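Innes Leckie has spent most of his working life on closures, the trade word for anything that seals a container. At Plostholm, the packaging workshop he runs with Jytte Lauritsen, the work is mostly screw caps on small plastic bottles: how they start on the thread, how tight they should go, and what happens to them after that.

Leckie began with the thread. "People look at the torque figure first," he said. "I look at the first quarter turn. If the cap sits level when it meets the neck, most of the rest follows. If it's tilted by even a little, you can reach the right torque with the thread crossed, and the number on the gauge looks fine."

His method for checking this is plain. The cap is set on the neck and turned backward until it drops, then forward. He asks new staff to do that by hand for a full Saturday shift before they touch a gauge.

Lauritsen handles the test plans. A standard run for a client such as Frandsen covers 1000 closures, split across 4 cap lots. The bottles are held sideways for part of the run and upright for the rest.

"A bottle on its side behaves differently," she said. "The wall is thin, so if you squeeze it the body goes oval, and some of that reaches the neck. A cap that starts well on a round neck can bind on an oval one. We write down where the bottle was held and how hard. Without that the result is not much use to anyone."
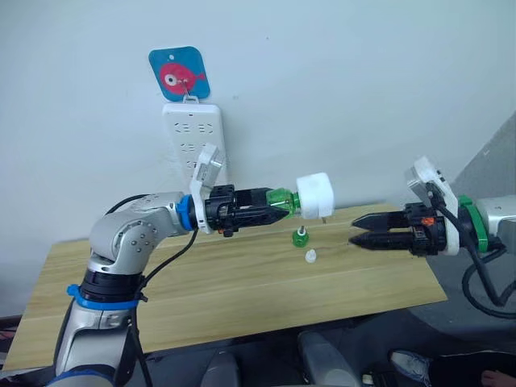 She prefers to keep spare caps on the table close to the bottle. Caps taken straight from a bag carry dust from the molding process, and a short rest on a clean surface gives the operator a chance to look at the rim. The surface is wiped between lots with a dry cloth. Solvent is not used, as it can change the friction between cap and neck.

Plostholm rejects a lot when 14 closures in a run fail the leak check. Leckie considers that generous. "The Pesten caps never came near it," he said. "With the Bastila caps we had trouble in December, and it came down to storage. They had been kept cold and then tested the same morning. Now everything sits in the room overnight."

Removal is measured as well. A cap is left for a day and then opened, and the opening torque is compared with the closing torque. It is usually lower, because the plastic relaxes under load. Lauritsen has records for roughly 3000 such pairs and wants to sort them by cap liner next.

Asked what he would change in the way small bottles are designed, Leckie said he would add a longer plain section above the first thread. "Two millimeters would do. It gives the cap somewhere to sit before it has to turn."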